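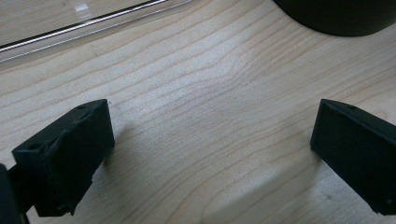 Both fingers open over the practice table at Flurside

Progress report, Skillar project, 2023-09-15
From: Ginette Bailly

Hi all, I owe you a proper update and it's mostly good news, so get a coffee first.

We've now recorded 217 usable sorting runs against the 224 we promised you for this stage. The missing ones got thrown out because the packets slid between compartments and I wasn't happy with how they ended. We'll redo them before October. Sachets are fiddly! The pyramid tea bags are worse, they squash if you so much as look at them, and I've asked Wundach for a quote on softer finger pads.

On the people side, 9 of the packing staff have now had a turn with the hand-held grippers (I'd only hoped for half the team by this point). You squeeze the trigger, pick up a packet and set it down where it goes, and the arm at Chauvin will learn from those runs. 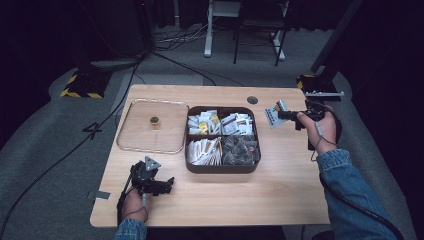
Most of them got the feel of it in one morning. Wrists get tired though, so we swap over more often than the plan says, and I'd like to keep it that way even if it costs us a few runs a day.

The bigger talk has been about jobs. I told everyone what you told me: the arm takes over filling the tea boxes, the hours stay, and two people move to checking and restocking. A couple of the older hands would still rather see that in writing, and so would I, to be fair. Could you send a letter I can pin up?

Money is fine. We're a little under on equipment and a little over on staff time, and I'd like to move the difference across if you're OK with that. Next up is the first trial with the arm itself, and I still need a start date from Chauvin.

Ginette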